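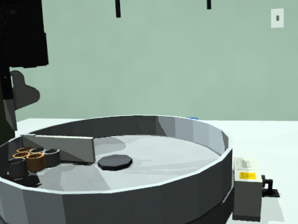 Hello all, and apologies to anyone who was expecting this on Friday. I spent most of Friday up a stepladder with a paintbrush in my teeth, of which more in a minute.

First, the choir news. The summer concert went ahead on 27th June in the hall at Flondwood and we sang to 158 people, which is the most we've had since we moved out of the chapel. Thank you to everyone who came, and a particular thank you to the front row, who joined in with the round when Biljana waved at them and were (mostly) in the right place by the end of it. The raffle and the door together made £1286. After the hall hire and the piano tuner there's enough left to buy the new folders, so no more carrier bags, please!

I'd been nervous about the Portuguese song. Edileuza Tavares taught it to us line by line from January onwards, and there were evenings when I thought we'd never get our mouths round the second verse. She was very patient. Wagner Xavier wrote it all out for us the way it sounds, in capitals, and I'm still finding copies of that sheet in coat pockets. On the day the altos came in a bar early and then sort of hovered until the rest of us caught up, and I don't think a soul minded. Somebody's grandad told me afterwards it was his favourite, though he also said he'd thought it was Welsh.

Now, the stepladder. Some of you know I've been doing up the back bedroom so that I have somewhere to practise without the neighbours hearing every scale. I've wanted a green room for years and had no idea how many greens there are. I had 4 sample pots on the go at once and changed my mind every time the sun went in. Marlene Rangel came round for a cup of tea and picked one in about ten seconds flat, and she was right, which was annoying. Two coats, and I've still got a patch to do behind the radiator where my arm won't reach. If anyone has one of those long flat brushes I would love to borrow it.

The room sounds odd, by the way. With the carpet up and nothing on the walls, it's like singing in a swimming bath. Very flattering for the long notes and hopeless for anything quick. I'm going to hang on to it like that for a week or two just for the fun of it and then put the rug and curtains back.

What else? We break for the summer now and start again in September, same evening, same place, half past seven. Nermin Baysal is taking over the music library from me and has already found three full sets of a carol we'd told everyone was lost. If you have anything at home with a number on the front cover in red biro, it's ours, and he'd like it back. Number 313 especially, as we're down to six copies and it's out of print.

We could do with more tenors. We could always do with more tenors. You don't need to read music and there's no audition, you just turn up and stand next to someone loud. Bring a friend, bring a brother-in-law, and there'll be cake on the first night back (mine, lemon, and possibly a bit flat in the middle as usual).

Have a lovely summer, and keep humming.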